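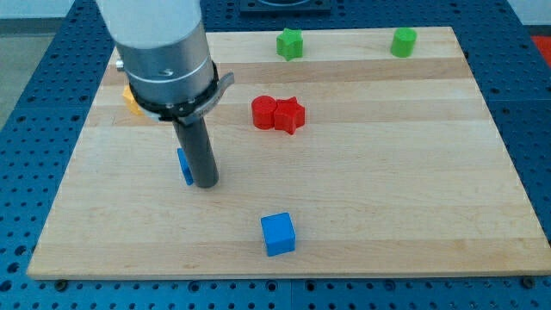
3.2 Moisture response of edge-glued maple panels

Edge-glued panels do not move as a single piece of wood. Each strip swells and shrinks according to the direction of its own growth rings, and the glue lines pass part of that movement to the strips on either side. When neighboring strips differ in ring direction, the face of the panel takes on a shallow ripple that follows the strip pattern. Figure 2 shows a maple board of this type, in which bands of lighter and darker grain mark the face.

The panels used in this study were bought from two suppliers, Harby and Rullari. All were sold as hard maple for kitchen use and were supplied with an oil finish. The finish was removed by light sanding before conditioning, as earlier trials with the finish in place gave moisture readings that drifted for several days. Panels from the two suppliers were kept in separate stacks and were not mixed until the final weighing.

Conditioning was carried out in a closed cabinet at constant temperature. Humidity was raised in 4 steps, and each step was held until the mass of every panel in the stack had stopped changing between successive weighings. The longest hold was 435 hours, at the highest humidity. Thickness and width were measured at fixed stations marked in pencil on the back face. The end grain was left unsealed. Sealing is common in tests of this kind, but it does not reflect the way such boards are sold or used, and it hides the faster uptake near the ends that is of interest here.

Movement across the strips followed the expected order. Panels in which most strips were flat-sawn widened more than panels in which most were quarter-sawn, and the difference grew with each humidity step. Movement along the strips was too small to separate from the error of the caliper and is not discussed further.

The ripple was less regular. In the Harby panels it appeared at the second step and remained nearly the same height through the rest of the test. In the Rullari panels it appeared later and continued to grow. The strips in the Rullari panels are wider on average, and a wide flat-sawn strip has more room to cup between its glue lines. Strip width alone does not account for the result, however - two Rullari panels with narrow strips behaved like the rest of their group. Differences in the moisture content of the strips at the time of gluing are a more likely cause. This could not be checked, as neither supplier keeps records for single panels.

Figure 2. Edge-glued maple board, face side up.

No glue line opened during the test. Fine checks were found in the end grain of several panels after they were returned to room conditions, in most cases next to the pith side of a flat-sawn strip. The checks closed again on rewetting and were not counted as failures. The model of Ashour, which treats the glue line as rigid, predicts the overall widening well but gives a ripple that is too low in every case. Allowing a small amount of shear in the glue line lowers the predicted ripple further, so the error must lie elsewhere - most likely in the swelling values assigned to the flat-sawn strips, which were taken from tables for solid lumber.

Contact: Karthik Pathirana, Tritus Wood Materials Group | © 2018 The authors | Back to top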